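Sorting the hallway bin, and what I've learned from doing it badly

Every house I've lived in has had one. Ours sits by the back door and collects whatever people are holding when they come in, and if I leave it until July it won't close up under the shelf any more. So I've got into the habit of emptying it every fortnight or so, and these are the things that help.

Get the bin up on a table first. I used to kneel on the floor with it and my back complained for the rest of the day. A table puts everything at hand height, and you can look straight down into it and see what you've got before you start pulling.

Cloths come out first. A dishcloth or duster dropped in the middle will spread itself over half the small stuff, and you'll think the bin is fuller than it is. Lift it by one corner, give it a shake over the bin so that any hair grips fall back in, and put it straight in the wash – don't fold it and tell yourself it was clean.

Then look at anything long. Boxes and trays do best pushed lengthwise against one side, next to each other, so you keep one open stretch of floor for the awkward shapes. I had mine lying crossways for years and could never find a thing behind them. 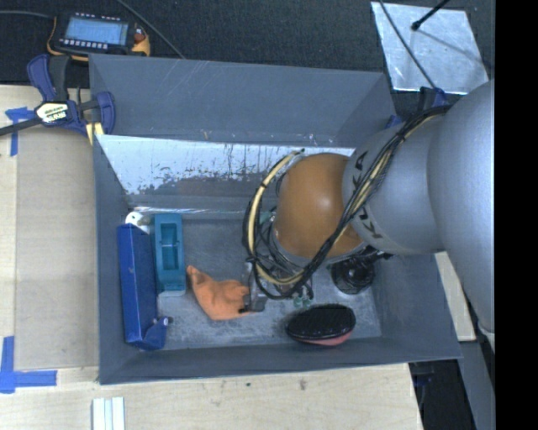

A reader in Evbridge wrote to say she does it the other way round, boxes out first and cloths last, because the cloth stops the little bits rattling into the corners while she works. I tried it her way and it's fine if your bin is shallow. In a deep one I still ended up fishing in the back corner with my fingertips, so I've gone back to cloths first, but do try both!

Brushes are the other thing. Hairbrushes don't belong in with cloths at all, they shed and they snag, and a bristly one will drag a thread out of a good duster in no time. If a brush has to live in the bin, stand it at the front near the edge where you can grab the handle. Better still, give it a drawer. To clean one, run the end of a comb through the rows, then swish it in warm water with a drop of shampoo and leave it bristles down on a towel overnight.

Trays inside bins are marvellous, by the way. I bought two from the market in Hiddale and they hold keys, batteries and the tape measure. Check they lift out easily with everything in them – if you have to tip the bin to get the tray up, it's too big.

Last job is the floor of the bin itself. Mine's scuffed all over and I've stopped minding, but grit does build up, so I wipe it with a damp sponge and a bit of bicarb and let it dry for 16 minutes or so while the kettle's on and I decide what's going back in. Less than came out, with any luck. The spare shoelaces always seem to make it back somehow.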